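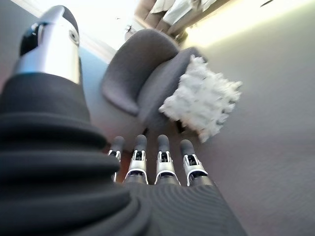 Jamlow Yarn and Mending: Frequently Asked Questions

Last updated February. If your question isn't on here, email the shop. Phone is hit or miss when we're busy.

ORDERS AND SHIPPING

How long does shipping take?
In-stock orders leave within 5 working days. Usually faster. Custom dyed yarn is slower, see below.

What does shipping cost?
Depends on weight. The cart shows it before you pay. Orders over $249 ship free inside the US. Sorry, not Canada, we tried it and lost money on every box.

Can I change my order after I've paid?
If it hasn't been packed, yes. Email with the order number in the subject line. Please don't place a second order and ask us to combine them, the system doesn't do that and we end up refunding both.

Can I pick up?
Yes, Thursday only, 3 to 6 pm. Side door. Ring the bell twice, the first one doesn't always go through.

My package says delivered but it's not here.
Check with neighbors, wait one more day, then write us. We'll open a claim with the carrier. Claims are slow. We'll normally send a replacement before the claim is done if we have the same lot.

Do you take Zidport gift cards?
Yes, online only. The full balance doesn't have to be used in one go.

YARN

What's the difference between Carine and Ní Mhurchú?
Carine is our soft one. Merino, loosely spun, good for scarves, baby things, anything near the neck. Pills a bit under the arms. Ní Mhurchú is the sturdy one, tighter twist, a little scratchy until it's been washed a few times. Sweaters, socks, cushions. People with sensitive skin should order a sample first.

Can I mix the two in one project?
You can. They shrink differently, so wash a swatch with both in it before you commit. Stripes are fine. Colorwork is riskier.

How many skeins do I need?
Go by yards, not skeins, and check your pattern. Then buy one extra. Unused skeins can come back (see Returns).

Will a second order match the first?
Only if the lot number is the same. It's on the band. Tell us the number and we'll look. If the lot is gone, alternate skeins every two rows where old meets new and it mostly dissapears.

Do you sell undyed?
Yes, both lines, natural cream. Cones or skeins.

Custom dyeing?
31 days from when you approve the sample. Minimum 10 skeins. No neons, no true black. We can get a very dark gray.

WASHING AND CARE

Can I machine wash it?
Carine, no. Ní Mhurchú, yes, cold, wool cycle, in a mesh bag. Lay flat to dry. Never hang a wet sweater, it will grow.

How do I wash a blanket?
Bathtub. Cool water, wool soap, push it down and leave it twenty minutes. No wringing. Roll it in towels and stand on the towels. Then flat on a dry sheet, turned over halfway. A thick rib can take two days or more, longer if the room is damp.
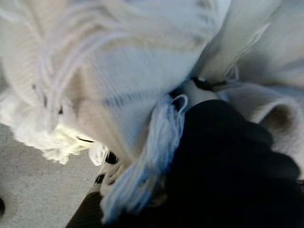 Don't put it over a radiator to speed things up. You'll get a stiff stripe where the heat was and it doesn't really come out.

What about fringe and tassels?
Tie loose ends in a few bunches with cotton string before washing, untie after. Comb fringe out with your fingers while it's damp. A pet brush works on the fluffy kinds, go gently and hold the base so you don't pull at the edge stitches. Tassels: steam from a kettle, keep your hand back, smooth down, trim the bottom last. Not first. They always come out uneven if you trim first.

There's a loop sticking out. Do I cut it?
No!! Never cut. Find the tight stitches on either side and ease the slack back along the row with a blunt needle. If it's too long to hide, pull it thru to the back and leave it there.

Color came out in the water.
A little is normal on dark blues and reds. Keep rinsing in cool water until it runs clear. If it's still coming after four rinses, email us with the lot number.

Moths?
Bag it, freeze it, three days. Take it out for a day, freeze it again. Then store it clean. Cedar smells nice but we wouldn't count on it.

MENDING SERVICE

What do you fix?
Holes, worn elbows, dropped stitches, cuffs, lost fringe. Knits only. No zippers, no woven coats, no rugs.

How much?
Small holes from $10 each. Anything bigger, we quote from photos first. Put a coin or ruler next to the damage so we can judge size.

Does it need to be clean?
Yes. Unwashed items get sent back at your cost. Please shake out the pet hair too.

Will the repair show?
Depends on the yarn. We match as close as we can from what's on the shelf. If you have leftovers from the original, send them along, even a yard helps.

How long is the wait?
Changes every week. Current wait is at the top of the booking form. Fall is the worst.

RETURNS

Can I return yarn?
Yes, unwound, band on, no smoke smell. Store credit or refund, your pick. You pay postage unless we sent the wrong thing.

Custom dyed?
No returns. That's what the sample is for.

I found a knot in my skein.
One knot per skein is within what the mill allows. More than that, send a photo and we'll replace it.

Patterns?
Downloads are final. If there's an error in one, tell us the page and row and we'll send the corrected file when it's ready.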